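Museum > Learn > Robots and Machines > When Things Go Wrong

The Robot and the Stuck Drawer
Published by the Hokora Center for Young Learners. For readers in grades 3 to 5.

Robots are good at doing the same job many times. They can still make mistakes, and sometimes their parts stop working as they should. When this happens, people need to find out what went wrong and make the robot safe before it works again. This page explains one fault that happened during the Lorico project, in which a robot practices tidying a hotel bedroom. One of its jobs is to open and close the drawer of a bedside table. 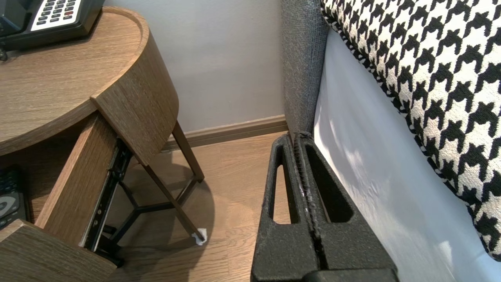 Why is closing a drawer hard for a robot?

A drawer moves along a straight path. If the robot pushes from the wrong angle, the drawer can jam, and a robot that cannot tell the drawer has jammed may keep pushing.

What happened

The practice began in March. The robot had closed the drawer 269 times without trouble. On the next try, it pushed the drawer partway in and the drawer stopped. A person would feel this at once and let go. The robot did not. Its motors pushed harder, and the whole table began to slide across the floor toward the wall.

An adult was standing next to the stop button, as the rules require. The adult pressed it, and the robot stopped moving. No one was hurt. The table had a small dent, and the drawer had to be taken out and put back on its track.

The table is built much like the ones found in real hotel rooms. Other things may be on top of it, and cords may run close by. For this reason a push that goes wrong could do more than dent the wood. It could knock something to the floor or pull on a cord.

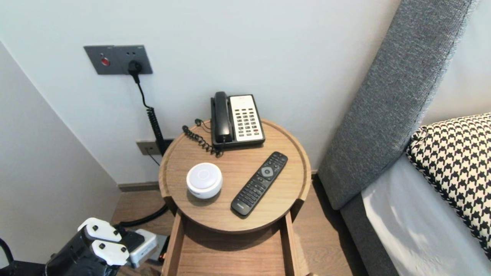
The bedside table with its drawer open. A telephone, a smart speaker and a remote control are on top.

How the cause was found

The robot keeps a record of its work, called a log. A log is like a diary made of numbers. It shows where each part of the arm was and how hard the motors were working. The team at the Barnmont workshop read through about 3000 lines of the log, looking for the moment when the numbers began to change.

They found two problems. The first was a loose screw in one of the robot's joints. A joint is a place where the arm can bend or turn, like your elbow or your wrist. The loose screw let the joint wobble a little, so the fingers met the drawer too far to one side.

The second problem was in the robot's program. A program is the list of instructions that a robot follows. This one had a limit on how hard the arm could push, but the limit had been set much too high. It had been chosen for lifting heavy boxes and was never changed for the drawer job.

Either problem alone might have caused little trouble. Together, they moved a table. 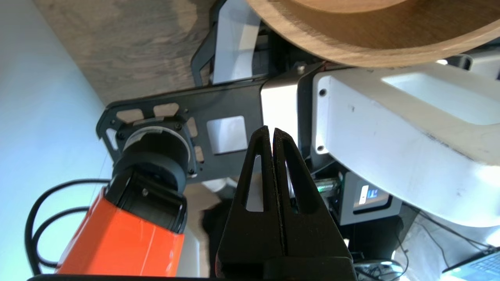

After the screw was tightened, every other joint was checked as well. The team then lowered the push limit and added a new instruction: if the drawer stops moving before it is closed, the arm must let go, back away and wait for a person. The robot repeated the drawer test 515 times with the new settings. The drawer jammed 3 times, and each time the arm backed away and waited.

Words to know

Fault – a problem in a machine that keeps it from working correctly.
Force – a push or a pull.
Limit – a line that must not be crossed. A force limit tells the robot how hard it is allowed to push.
Log – a record of what a machine did and when.

Safety rules for visitors

Children who visit the Thambiah Robot Hall are asked to follow the same rules as the adults who work there.

Stay behind the yellow line while a robot is switched on. A robot that is standing still may start to move without warning.
Do not reach for an object that a robot is moving, even if it falls.
Keep long hair, scarves and bag straps away from moving parts.
Tell an adult if you hear a grinding noise or see something shake – small signs are often noticed before a fault becomes serious.

Try it at home

Ask an adult to help you choose a drawer that is safe to use. Open it halfway. Push it closed gently with one finger in the middle, then open it again and push from the far left corner. Write down what you feel each time. Does the drawer move as easily? Stop pushing if it sticks.

Was this page helpful? 42 likes | 6 comments | Share

Previous | Next | For Teachers | Plan a Visit | Contact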